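Stellamis Distribution
Minutes of the release planning meeting, 3/18/22
Chair: Rima Najjar

1. Previous minutes
Accepted with one correction: the Trustetholm circuit reports admissions weekly, not daily.

2. "Nosine": theatrical release
The opening stays in June. The film is booked on 69 screens, of which two have asked for a shorter first week. R. Najjar noted that the Rawashdeh chain has not returned its signed terms. Screens at that chain remain provisional and are not included in the count.
The trailer runs over the length allowed by Trustetholm. A shorter cut is to be delivered before the booking sheet closes.

3. Box office reporting
Gross and net figures were mixed in the last summary. From now on all tables show net, with gross in a separate column. Preview admissions are to be added to the opening day total and marked.
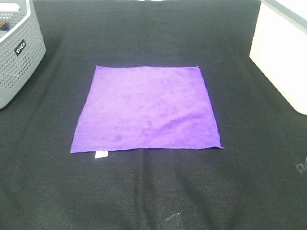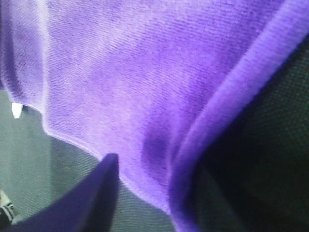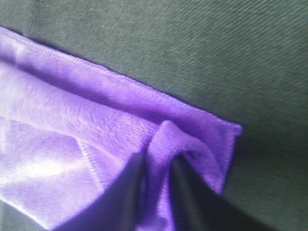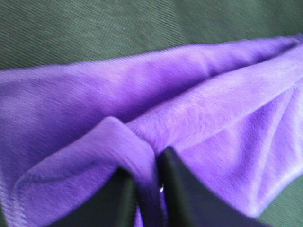
Purple cloth, four views.

4. Print and poster costs
The poster order was set at 1275 copies. A further 200 will be printed without the date for later bookings. The printer's quote is valid until the end of the month. Approved.

5. Subtitles
The second reel has timing errors in the song sequence. The file goes back to the subtitle house with a marked list. No new delivery date was given.

6. Actions
R. Najjar: obtain signed terms from Rawashdeh.
Marketing: deliver short trailer to Trustetholm.
Accounts: reissue the last summary in the new table format.
Technical: check the corrected subtitle file against the final cut.

7. Other business
None. The next meeting will be called when the Rawashdeh terms are received.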